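Sleeves first: folding result from the Plirgate group surprises its own authors

I've been following the Plirgate laundry work for a while now, mostly because I hate folding jumpers and live in hope, and this month they've finally put out a result I can get my teeth into. 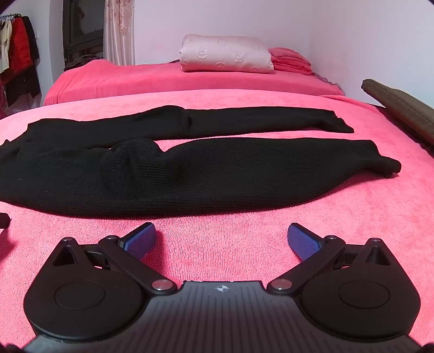
Babalola isn't convinced that clothes are the right place to start at all, and told me so at some length: knitwear stretches, it bunches, it never lies the same way twice, and a method that copes with a jumper on a bed might tell you very little about a tea towel on a worktop. Fair enough, and I'll come back to that.

The question the group set itself was a small one. If you want a robot to learn folding from people, does it matter what order the people do things in? You'd think a fold is a fold. But when they looked through their earlier recordings, everybody had their own way of going about it. One person would bring the hem up and then deal with the arms, another would tuck one sleeve, stop, flatten the body, and go back for the other. All perfectly good folding, and a complete muddle to learn from.

So for the new study they collected 127 demonstrations with hand-held grippers, the sort with two fingers that a person carries about and squeezes shut, and they did it in ordinary bedrooms (on actual beds, with actual bedding!) instead of at a lab bench. Half the point is that a soft bedcover gives way under the cloth and a bench doesn't. There were 11 different tops in the pile, from thin cotton ones up to heavy knits, and dark colours were deliberately included as the older software was hopeless at finding the edge of a sleeve against a body of the same colour.

The demonstrations were then split into two groups. In one, people folded however they liked. In the other they were asked to do the sleeves first, always starting with the one nearer to them, and only then touch the body. The same learning method was trained on each lot separately, and both versions were sent off to try garments they hadn't met, 30 attempts each.

The free-for-all version finished six folds. I'll be kind and say it had plenty of ideas. The sleeves-first version did clearly better on every type of top, and what pleased me most was where it did better – the gap was widest on the thick knits, which had been the group's sore spot since the project began. Their explanation is that once both arms are in, the thing on the bed is more or less a rectangle, and the rest of the job looks much the same whichever jumper you started with. My gran could have told them that, but she never wrote it up.

It still goes wrong, mind you. Ribbed cuffs are a nuisance: the fingers close on the top layer and leave the bottom one behind, so the cuff peels open and you get a sort of limp wave. And if the sleeve starts out twisted, the robot folds it in twisted and carries on quite happily. The write-up has a whole page of these, and I wish more papers did the same.

Back to Babalola's grumble, then. The group does admit that nothing outside tops was tried, and that telling people what order to work in only helps if you already know a good order. For towels there may not be one. A second team at Ondberg is planning to repeat the comparison with bed linen, using the same grippers and the same split, and they've said they'll try letting the software pick the order for itself out of the unsorted recordings. I'd love that to work. I've got my doubts about fitted sheets, but then so has everyone who's ever owned one.

The recordings are going up on the Sestuson archive in November, failures included, along with the instruction sheet that was given to the people doing the folding. It's one side of paper. I've read it, tried it on my own jumpers, and I'm a bit quicker than I was.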